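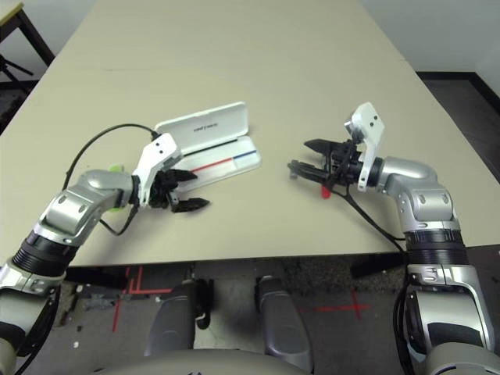 Issue 61, page 5

Clutia Regional Outlook: Pre-Release Inspection Checklist

For use before each growth and inflation forecast is sent to the printer or posted online. The inspecting office marks each item and enters comments in the space provided. Items marked Open must be cleared before the release hour.

Section A. Source data

A1. All 288 price series loaded and dated. Status: Satisfactory.
Comment: Two series for household fuel arrived after the first load. Both were added and the index was run again.

A2. Prior-period output figures match the published accounts. Status: Satisfactory.
Comment: None.

A3. Exchange rates taken at 4:00 p.m. on the cutoff day. Status: Open.
Comment: The Rustad branch used morning rates for its export table. Table to be rebuilt.

Section B. Control of draft figures 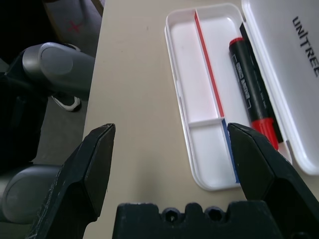 B1. Draft growth figures are restricted until the release hour. Access to the shared folder is limited to the list held by the inspecting office, and the list is reviewed each February. Paper drafts are to be kept together in an open tray and locked away at the end of the day. Status: Satisfactory.

B2. Superseded drafts destroyed. Status: Open.
Comment: Five copies of the second draft were still on file at the Bilta office. The branch has been asked to confirm disposal in writing.

B3. Release page tested with placeholder figures only. Status: Satisfactory.

Section C. Forecast and risk statement

C1. Every revision is stated in percentage points and shown beside the previous forecast. Status: Satisfactory with comment.
Comment: The text gives the revision to next year's growth as a percent change. The table is correct. The text must be brought into line with it. 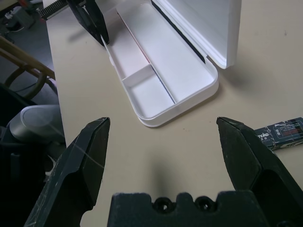
The same error appears in the summary box and in the note on consumer prices. All three passages should be corrected together and read against the table by a second reviewer.

C2. Risks listed in the text agree with the risk chart. Status: Open.
Comment: Higher borrowing costs are shown in the chart as a downside risk but are missing from the text.

C3. Assumptions on oil prices and interest rates stated. Status: Satisfactory.

Section D. Branch comments received 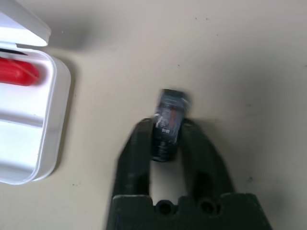

Astthorpe asked that item C2 be checked before the charts are drawn, as a late change to the risk list means the chart has to be made again. It also asked whether a branch may clear its own Open items.

Response: The order of C2 will be changed in the next issue of this checklist. Branches may not clear their own items. Corrected pages are to be returned to the inspecting office, which will enter the new status and the time of clearance.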